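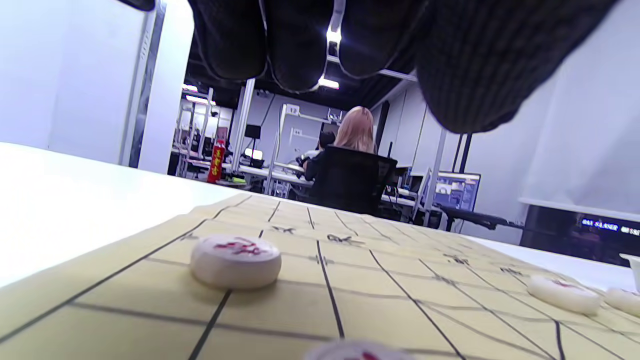
What does Boltgate Woodfuel do?
We buy low-grade timber and forest residues from woods near Iltbridge, dry and chip them, and deliver the chips to schools, farms, village halls and small district heating schemes. We also look after the boilers for customers who want us to.

About us

Boltgate Woodfuel started in a farmyard on the Vundusham road with one second-hand chipper and a barn that had been used for potatoes. The first customer was the primary school in Vundusham, which had put in a wood chip boiler and then found that its nearest supplier was two counties away. We supplied the school through its first winter and still supply it now.

The yard has moved once since then. We are now at the old sawmill site at Boltgate, on the edge of Iltbridge, with covered storage for 1,000 tonnes of chip and a hardstanding for roundwood. The sawmill building is our office and training room. The weighbridge is by the main gate, and all vehicles need to stop there on the way in and on the way out.

Iara Navarrete is the managing director. She trained as a forester and spent several years on thinning contracts before joining us as yard manager.

Where our wood comes from

All of our timber is bought within 100 miles of the yard, and most of it comes from much closer. It is made up of thinnings, tops, storm-blown stems and roundwood that is too bent or too small for sawing. We don't buy logs that a sawmill would take, and we don't take demolition timber, pallets or painted wood of any kind.

Each load is recorded by woodland, species and felling licence. Customers who need these records for their own reporting can ask for them at any time, and we send a yearly statement in June. We leave some brash on the ground at every site we work. How much depends on the soil, and is agreed with the owner before the harvester arrives. On the wet clay north of Iltbridge nearly all of it stays, partly as a mat for the machines. 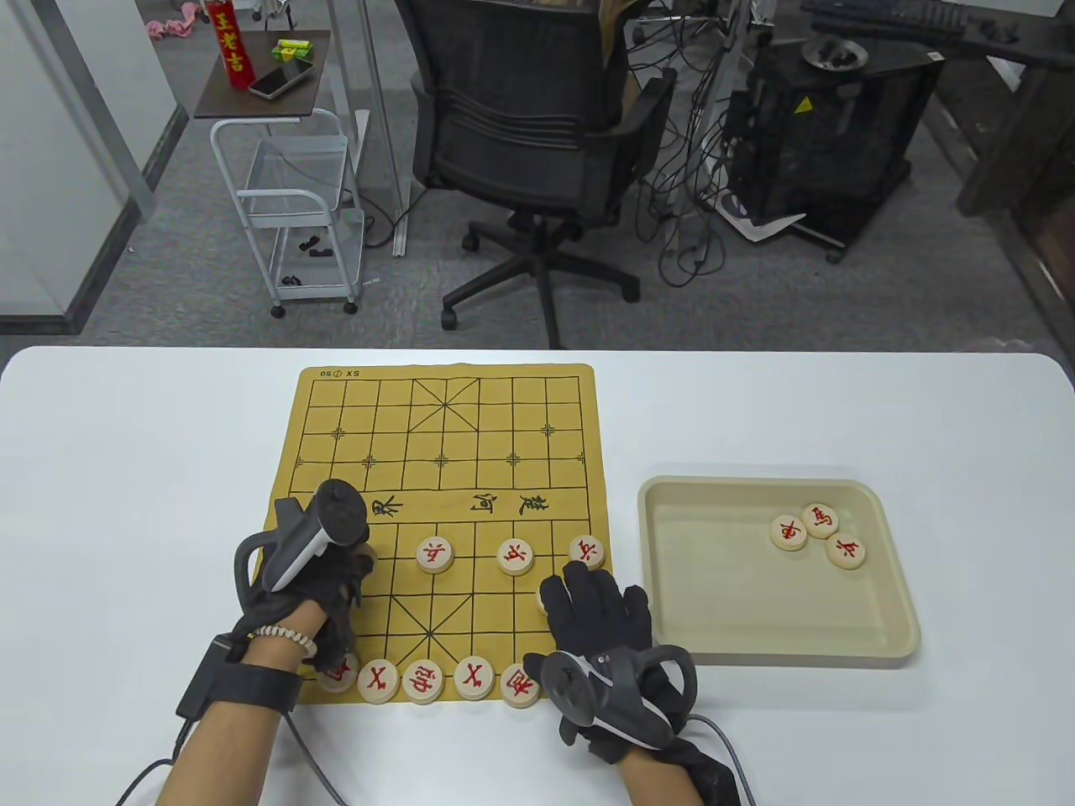

How we make chip

Roundwood is stacked off the ground and left to season for at least one summer. Spruce and larch are stacked apart from hardwood, which takes longer. We test moisture before chipping and again before each delivery, and the second figure is printed on the delivery note.

Chip is screened to remove fines and long slivers. Slivers are the usual cause of a jammed auger, so if your boiler is stopping more than it should, ring us and we'll check the last batch. The fines go to a local composting business.

We make two grades. The smaller one suits most boilers in schools and homes. The larger one is for the bigger plant at heating schemes and nurseries. We don't make pellets, and we stopped selling firewood logs when we moved to Boltgate. 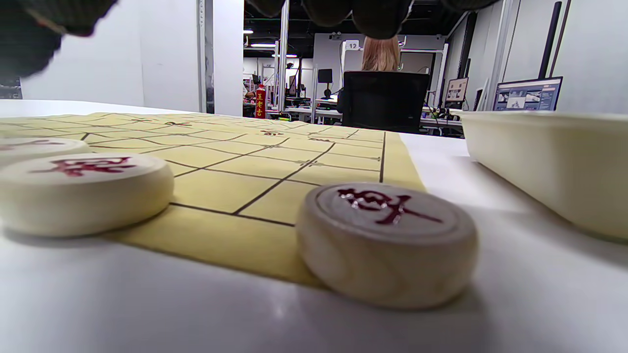

Can I sell you wood from my own land?
If your land is within our buying area and you have at least one full lorry load at the roadside, we will come and look at it. We pay by weight, adjusted for moisture. You will need a felling licence where one applies, and a track that a timber lorry can use. For smaller amounts, try the Escobar scheme below.

The Escobar scheme

Escobar is the name of the wood where we first tried this. It lets neighbouring owners put their thinnings together so that there is enough to make a sale worthwhile. One contractor does all the work, the timber is stacked at a shared landing, and each owner is paid for their share. There are 5 groups at present, each with its own contact person. New groups usually take a season to set up, as the tracks often need work first.

Working for us

We employ drivers, machine operators, boiler engineers and a small office team. Drivers start at 6.30 am in the heating season and finish early when the round is done. We take on apprentices in forestry and in heating engineering, and we pay for chainsaw and loader tickets after the trial period. Vacancies are put up on the jobs page and on the board at the weighbridge.

Visits

The yard is a working site and visitors must book. School and college groups can see the chipper, the drying barn and our own boiler, which heats the office. Stout shoes are needed. We supply hard hats and ear protection.
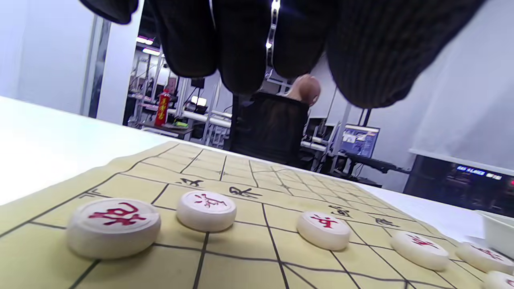

Boltgate Woodfuel | Community and Training Team

This page is kept up to date by the Community and Training Team. We arrange yard visits, boiler operator courses and talks to parish councils that are thinking about wood heating. The operator course lasts one day and covers fuel deliveries, ash removal, routine cleaning and what to do when an alarm shows. It is free to anyone who looks after a boiler we supply, and £100 for everyone else, lunch included.

For deliveries and breakdowns please ring the yard office, as messages sent to our team may not be read until the following morning.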